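Part 3: Sorting the house before you set up your labels

Right, so you've got the Alance label maker charged and paired (if not, go back to Part 2, I'll wait). Before you print a single label, you need a sort-out. I skipped this the first time and ended up with 135 labels, half of them on the wrong tubs.

1. Pick one cupboard. Just one! I started with the bathroom cabinet at our old place in Gonthorpe and it still took a whole arvo.

2. Pull everything out and spread it over a table so you can see the lot at once. Put a mat or an old towel down first if you care about the tabletop.

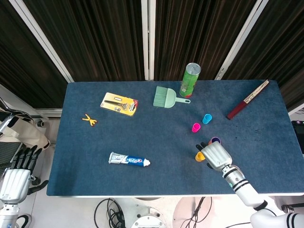
Odds and ends on the blue mat, chip can and razor included.

3. Group things by where you'd go looking for them. My mate Hafiz Yeoh sorts by size and swears by it, but I can never find anything at his house.

4. Type your group names into the app under Lists > New List. Keep them short — the 12 mm tape gets cranky with long names and shrinks the text to nothing.

Note: The app saves each list when you tap the tick, not before. If you swipe away you lose the lot (ask me how I know).

5. Print one test label and stick it on scrap paper. If the colour looks washed out, bump Darkness up a notch and try again.

6. Happy? Hit Print All, then peel and stick. Wipe each tub with metho first and let it dry properly.

Caution: Don't pull the tape while the cutter is moving. Wait for the second beep, or you'll jam it and have to open the back cover, and that's all of Part 6.

My tape roll did 70 labels before it ran out, so keep a spare handy if you've got a big cupboard ahead of you.

Comments

Genivaldo Camargo: Is there a way to copy a list from one phone to another? My wife has the app too.

Bartosz Jakubowski: @Genivaldo Lists > Share, then she opens it on hers. Both need the June update.

Wagner Assunção: Metho took the print off my old tubs, so try a corner first. Great guide otherwise!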